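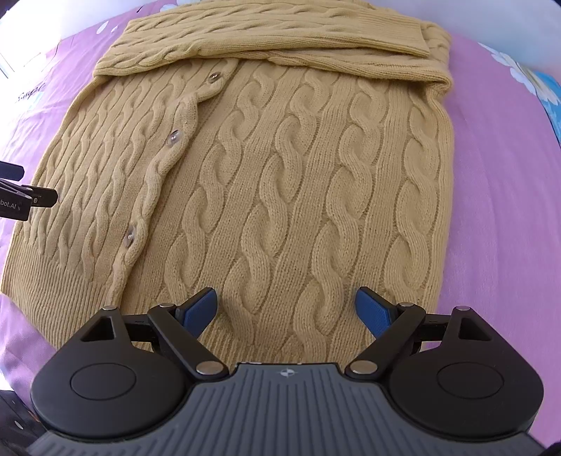

WORKSHOP NOTEBOOK / KNITS AND MENDING

Saturday, July 28, 2018

Mustard cardigan, cable knit, the heavy one. Job 1727 in the book. Bogdan Nistor wants it folded, recorded and off the list before September, when people remember they own sweaters and all bring them in at once.

Laid it out flat on the pink bedding, front up. The long table is under Radu's curtains and will be until Radu finds his hem tape. A bed is a decent surface for knits anyway, provided you don't mind bending like a shrimp.

Folding method one, the Hodurora way (top down first, sleeve straight across). Looks very handsome for as long as you leave it alone. The trouble is bulk. Cables over cables makes a roll at the top like a bolster, and the placket swings off on a diagonal of its own. Pulled it straight twice. It has opinions.

Buttons: round, pale, a bit pearly. Despina Bălan says match them from the Urkard tin if one ever goes. I have been through the Urkard tin. It holds 600 buttons and every one of them is navy or a toggle. Note to self: order spares from Bagheri, and write down the diameter this time.

Method two, sleeves in first, then sides, then thirds. Got as far as the sleeves. A knit this thick won't take a crease, it just leans on its neighbor and waits for you to look away.

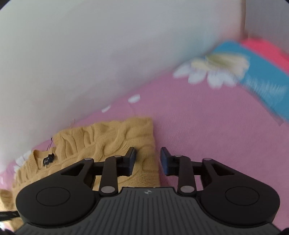
Went back to the card Mircea wrote for the shelf, which says "smooth gently from the center outward." Fine advice for a T-shirt. With cables you smooth one row and the next one gets up. Better to lift the whole panel and set it down again, flat hand underneath, no dragging. Dragging widens the plain channels between the cables and then one front hangs longer than the other, see job 2000, which we don't discuss in front of Faustino.

Checks to do before it goes on the shelf:
Cuffs, both, for stretched ribbing.
Button thread, from the back.
Seams at the underarm.
Any loose ends. Pull nothing! Crochet hook, take it through to the wrong side.

Third go, started over from a heap.

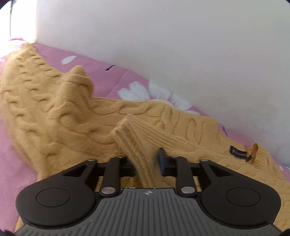

Starting from a heap is closer to how these come out of people's bags, so it's the fairer trial. Find a cuff, follow it up to the shoulder, find the other one, and only then think about the body. If you begin with the body you end up with a sleeve inside it and a lump you'll blame on the yarn.

Verdict so far: method two, but in half where the card says thirds. Three layers of this stuff won't go in a Tirarard box with the lid down. I've tried sitting on the lid.

Mircea to rewrite the card. Radu to move his curtains. I'm having lunch.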